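Who Counts as Literate? Reading Scores and Newcomer Families in Lusthorpe
Final project report, Population and Society seminar
Didier Chauvin and Ertuğrul Yazıcı

We started this project in January because of a flyer. The flyer, left on every windshield near campus, said that 85 percent of newcomer children in Lusthorpe "cannot read." It gave no source. It did have three exclamation points, which in some circles is a kind of source.

Our question was simple enough to fit on a proposal form: where did the number come from, and what was it a percentage of? The proposal form had a second page, so we also promised to say something about how language tests get turned into claims about whole groups of people. We regretted the second page for most of the term.

The number came from a spreadsheet put out by Elterex, a testing company that sells a reading screener to schools. The screener is in English. It is given in the first month after a child enrolls. Of the children in the "newcomer" row, 85 percent scored below the cutoff. Most of them had been in an English-speaking school for a few weeks. Ertuğrul, who took a similar test at age seven and was recorded as having no measurable vocabulary, would like it noted that he was reading comic books in Turkish at the time.

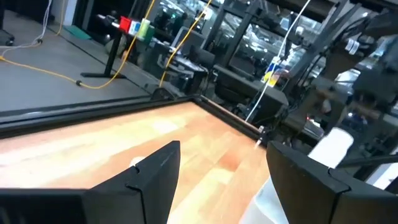 Our own data came from interviews. We spoke with parents in 22 households, most of them found through the Erdem and Gurer family associations, which share a building and very little else. Each interview followed the same list of questions, and we coded the answers by hand on paper slips, since our shared software license had expired. Sorting took a whole evening at a wooden tabletop with a dark metal rail along its edge, the kind that ought to stop paper from reaching the floor. Ours reached the floor. The codes were then checked a second time by whichever of us had not done the first pass, and we disagreed on 7 answers, all of them to the question "What language do you read in at home?"

That question turned out to be the interesting one. Parents heard "read" in different ways. Some took it to mean books, some took it to mean the mail, and one father said he read only when threatened by the gas company. Almost every household had a child who read aloud to somebody in a language the screener does not cover.

None of this shows that the children are doing well in English. We can't say that from interviews, and our sample is small and friendly. A town survey big enough to settle it would need something closer to 3000 households and a budget larger than our bus fare.

We wrote to the address on the flyer to ask for the source. The reply was a second copy of the flyer.

Submitted March 8, 2026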